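Mavromatis Fund, home furnishing grant
Progress report from Tendthorpe
2025-10-04

Hi Itzel,

You asked for this one to be shorter than the April report, and I'm going to try, though you know me. The quick version is that we're open, the van runs, and 21 households have set up home with things from us in this period. The longer version has a leaking roof in it.

The households first. Most of them came through the Jullance housing office, the way we hoped when we wrote the application, and the rest heard about us from a neighbor or a sister-in-law. The thing people want most is still a bed. After that it's a table, then curtains (I would never have guessed curtains!), then all the soft stuff that makes a room feel like you live in it. In the application I put soft furnishings under "extras." I'd like to take that back. A mother moving into one of the Jullance apartments took a bed, a lamp and a pile of bedding, and what she called me about the week after was whether we had another blanket like the blue one, so both kids could have the same. We found one that was close. The kids apparently see a big difference, but there's peace for now.

Tendthorpe itself is in decent shape. We've got the front room painted, the shelving is up along the long wall, and the back door finally locks without a hip check. The roof over the storage side let go during the big storm and we lost two mattresses and a rug. The landlord paid for the repair and, after some back and forth, for the mattresses too. The rug was ours to eat. Everything soft now lives on the dry side, up off the floor.

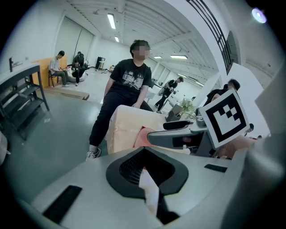

Tendthorpe. There's a hand in there on the right.

Money. The one line that ran over is transport. The van needed brakes and a wheel bearing, and the bill came to $1,385, which took the whole repair budget and a bite out of fuel. I've moved some money from printing to cover it, inside the amount the agreement lets us move without asking, but I'm telling you anyway so it isn't a surprise on the spreadsheet. Guadalupe Trujillo has been doing the delivery planning and she's a wonder at it. She now groups the drop-offs by side of town instead of by who called first, and our longest week was 286 miles, with everything delivered by Friday supper. People do wait a little longer under her system. We tell them the day when they pick their furniture and so far they've been nice about it.

The part I'm least happy with is the sewing group. We said we'd run it every other week, and we missed most of the summer. Our teacher's hours changed at her day job, and I kept thinking she'd get her evenings back, so I didn't look for anybody else. My fault, and I should have moved faster. We have a new teacher starting this month. She wants to begin with hems and zippers, because that's what keeps perfectly good curtains and covers sitting in the mending bin, and then let people bring whatever they like from home. I've told her she can have the big table and the good light.

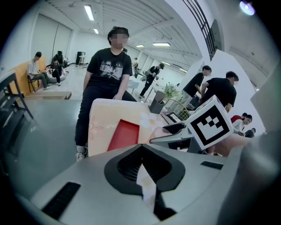

Peach cushion with the pink and white flowers.

Donations are steady. We get more armchairs than we can place and never enough small tables, the kind two people can eat at. I've started saying no to armchairs on the phone and I feel terrible every time. If anyone at the fund hears of a hotel or a school clearing out its tables, please send them my way! Also, we've gotten pickier about stained upholstery. I used to take everything and hope. Now I ask for a photo before the van goes out, and it saves Guadalupe a lot of driving to look at sad couches.

You asked how the Flernudus booking system is going. Better than I expected, with grumbling. Families can pick a time slot on their phones and get a reminder the day before, and we have far fewer people turning up to a locked door. It doesn't handle changes well. If somebody moves their slot, the old one stays blocked until one of us goes in and clears it by hand, and on a busy morning that gets forgotten. I've written to their support people and got a friendly reply that didn't fix it.

What's next: get sewing going again, put a heater in the storage side before it gets cold, and find a second driver for Saturdays so that Guadalupe can have one off. I'd also like to talk with you about moving the unspent training money over to mattresses. I know that one does need your sign-off. The form is half filled in on my desk and I'll send it along with the receipts once I find the one for the shelving brackets.

Come by any weekday after lunch. The coffee is bad but the chairs are excellent, and we have plenty of them.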